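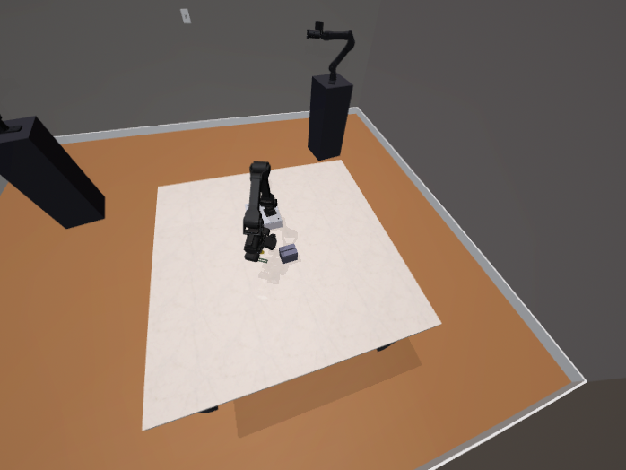

Wollusville Public Library to Lend Out Folding Tables, Bowing to Public Demand

WOLLUSVILLE, August - The Wollusville Public Library will begin lending folding tables to anyone with a library card, a service residents have been requesting at the front desk for years, often while already holding one end of a library table.

The Table Shelf, as the new collection is called, opens with 16 tables and a modest number of chairs. Cardholders may borrow up to four tables at a time for seven days. Renewals are allowed unless another patron has a birthday party coming up, in which case the birthday party wins.

"We surveyed our cardholders last spring and asked what they wanted more of," said Silvana Pacheco, director of the library. "We were braced for e-books. We got 1,779 responses, and the top request was somewhere to put the potato salad."

The library set a goal of 2,000 responses and extended the deadline twice to reach it. Pacheco described the final figure as "close enough for a town that doesn't open its mail."

Tables may be reserved online, by phone or in person at the Arnach Street branch. Pickup is at the rear entrance after 10 a.m. Borrowers should bring a vehicle that a table will fit into, and staff ask that this be checked before arrival. Rope will not be provided. 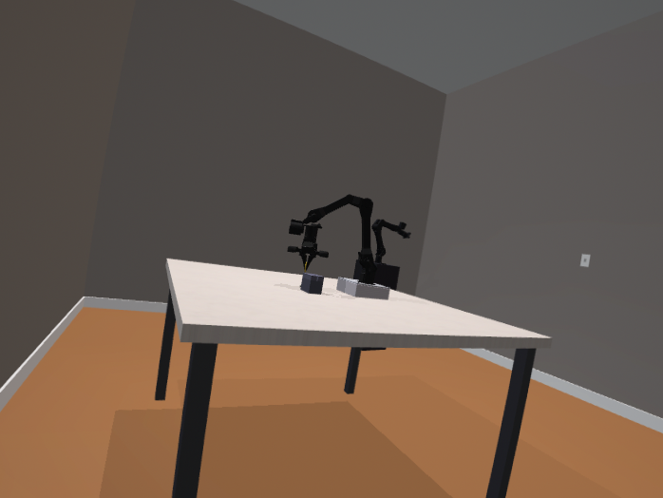

Late fees were eliminated for books two years ago and will not be returning for tables. The library does reserve the right to call, and then to call again. A table that has been out for more than a month will be considered lost, even if both the borrower and the library know perfectly well that it is in the borrower's garage with a train set on it.

The collection was paid for by a grant from the Belhaj Family Fund, which has previously supported the library's seed exchange, its cake pan collection and the ukuleles.

"I want to be clear that we have learned from the ukuleles," said Benedito Cordeiro, who manages the library's non-book lending and wrote the borrowing rules. "A table has no strings and no case. It makes very little noise unless you drop it, and we've asked people not to drop it."

Cordeiro tested several models in the staff room over the winter. Each was loaded with bound volumes of the Ivell County Record, a newspaper that ceased publication decades ago and has seldom been so useful. The winning model held a complete run of the paper through a long weekend. The runner-up is now in the parking lot, holding up a sign about parking.

Borrowers are asked to wipe tables down before returning them. Candle wax, glitter and anything described on the package as permanent should be kept off the surface. Patrons who have questions about a specific craft are encouraged to ask first, and to consider what they already suspect the answer will be.

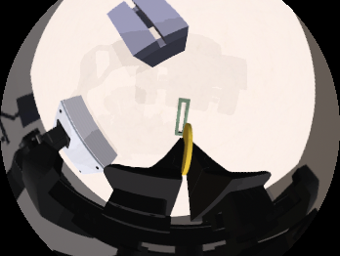 How to Borrow

Cards are free to anyone who lives, works or attends school in Wollusville or Ivell County. Borrowers must be 18 or older and will be asked to sign a one-page agreement, which Cordeiro says was four pages until someone read it.

About the Wollusville Public Library

The Wollusville Public Library operates two branches and a bookmobile. In addition to books, it lends fishing rods, cake pans, a telescope and 16 tables. Ukulele lending is suspended until further notice.

Media inquiries may be directed to Silvana Pacheco at the Arnach Street branch. She is usually in by 9 a.m. and prefers the phone.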